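Jun 7, 2026

I promised myself I would write up the rules tonight while they are still fresh, so the tea is made and the cat has been moved off the chair. We spent the whole day on the tidy-up job, the simulated one with the toilet tank, and I came home with a head full of little arguments about what counts as good practice. I do love those arguments, I must admit, even when they make me miss lunch!

The big one was clearance. The Voltcombe checklist, which I have been nursing along since March, says the fingers must stop above the object and be open before they come down, and that the arm must come in from the side where the fewest things are standing. It sounds so plain when you write it out. But then you have a lid that size with a sponge and a toilet roll and a rusty wastebasket all sharing it, and everybody starts asking which side is the clear one.

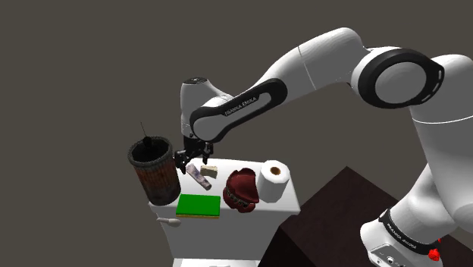 So we talked it through for most of the morning, and I think we ended up somewhere sensible. The new wording is that you plan for the tallest thing first and the thing you want second. I would like it to say a bit more than that – people do skim – but Forsberg wants every rule kept under 30 words, and I can see the point of it. I have sat through enough 200-page manuals in my life.

Then came the question of viewpoints. My feeling has always been that one view is never enough to sign off a run, and today I finally got that into the draft as rule 7. A roll of paper can hide half of what stands behind it, and if the reviewer only has that angle, the reviewer is guessing (kindly and with great confidence, as I have done myself many times).

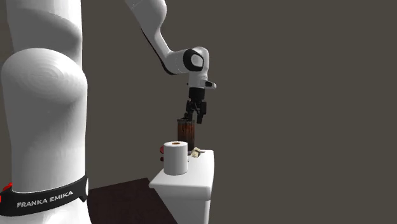 Fingers open over the brown container, paper roll in front.

After that I sat with the Otisance folder for a good long while. There are 641 runs in it, and every one needs a plain note saying it is simulated, right at the top where a tired person will see it. I feel strongly about this one. A rendered run is a fine thing to learn from, but it should never get passed along as a test on real hardware, and the old Laltico forms had no box for it at all. They do now, and I put it there myself, feeling rather proud.

The last thing was the view from the hand looking down, which I have grown very fond of. We agreed the review should ask for both fingers to be visible in it, and for the reviewer to write down any neighbor close enough to be bumped. 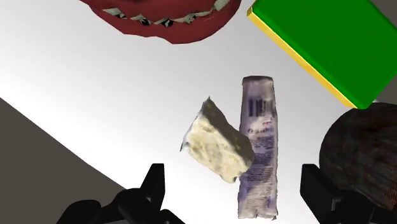
Still to do

Send the draft round again with the shorter wording. Ask whether "clear side" needs its own definition – I think it does, but I have lost that vote once already. Buy milk, and go to bed at a decent hour for a change.

3 comments
Share this entry
This site uses cookies to remember your settings. Accept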